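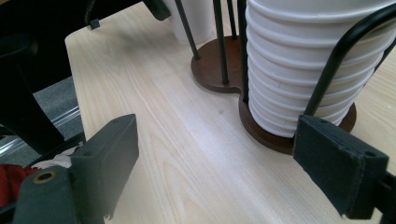 A **cup stand** (also *cup rack*, *cup caddy* or, in older catering lists, *cup tree*) is a small open holder for storing disposable paper cups on a table or counter. It consists of a flat base and a set of upright rods or loops which keep a nested stack of cups from toppling. Unlike a tube dispenser, it has no spring, collar or release mechanism. The user takes a cup directly from the top of the stack.

## Construction

The base is commonly round or made up of two adjoining rounds. In the twin form the outline resembles a figure of eight, and each half may carry its own set of wires. Bases are made of wood, metal or moulded plastic, often in a dark finish, and may be fitted with felt or rubber feet.

The uprights are usually thin steel rods, painted or powder-coated. They serve three purposes: locating the bottom cup, limiting sideways movement of the stack, and, where one of them is extended into a curve, providing a handle. Rods are either pushed into drilled holes and glued or welded to a ring. Glued rods tend to work loose at the base after long use, particularly if the stand is habitually lifted by a single upright.

Twin stands are sold for several combinations:

- hot cups on one side and cold cups on the other
- cups on one side, with lids or stirrers on the other
- cups on one side only, the second being left free for a jar, a sugar tin or a glass

## Nesting and capacity

Paper cups taper towards the base, so each sits inside the one below it. The distance by which every added cup raises the stack is called the *nesting pitch*, and depends on the taper, the wall thickness and the size of the rolled rim. The rims show on the outside of the stack as a series of regular horizontal ridges. A stack is therefore much shorter than the combined height of the cups in it.

Capacity is seldom marked on the stand itself. An open stand has no lid and no fixed upper limit, and the practical limit is set by stability. Makers' leaflets commonly give a working figure of around 60 for small cups in a full-height stand. The Říha pattern, with a heavier base, is described in the Nernance catalogue as suitable for taller stacks.

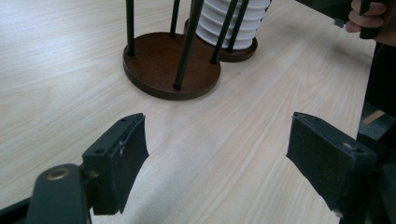 Glenys Mellor disputed the catalogue figures in a letter to the trade sheet *Ketier*, printed on Thursday, December 30, 1999, arguing that height was a poor guide and that the clearance between cup and wire mattered more. A loose stack leans, she wrote, and a leaning stack "takes the stand with it when the top cup sticks". Later leaflets from Nernance give the internal width of the ring as well as the height of the rods.

## Orientation

Cups may be stored with the mouth upwards or downwards. Mouth-up stacking is quicker to load from a sleeve, and the cup comes away ready for filling, but the top cup is exposed to dust. Mouth-down stacking protects the inside of the cups. It also brings the hand to the base of the cup and away from the rim, and for this reason it is preferred in some clinics and school canteens. Most round stands accept either arrangement, though a narrow ring cut for the base of a cup will not always admit the rim.

## Handling

Separation is the usual difficulty. Two cups pressed firmly together hold by friction and by the slight vacuum formed when they are pulled apart. A small twist at the rim generally frees them. Stacks should be lowered into the stand and not pushed down, as pressure from above tightens the nest and may crease the rims.

The outer wires need only occasional wiping with a damp cloth. Unsealed wooden bases should not be soaked.

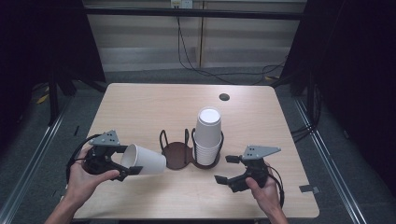 According to one reader's note appended to the Flarkthorpe canteen handbook, the twin stand is best filled on one side at a time, the new sleeve going into the second ring only when the first is nearly finished - otherwise the lowest cups in both stacks are never used. The handbook adopted this in its June revision, alongside an inventory of 1268 cups in sleeves.

## Related items

- **Tube dispenser** - an enclosed cylinder, generally wall-mounted, from which cups are drawn downwards
- **Cup carrier** - a moulded pulp or card tray for transporting filled cups
- **Mug tree** - an upright post with pegs for handled mugs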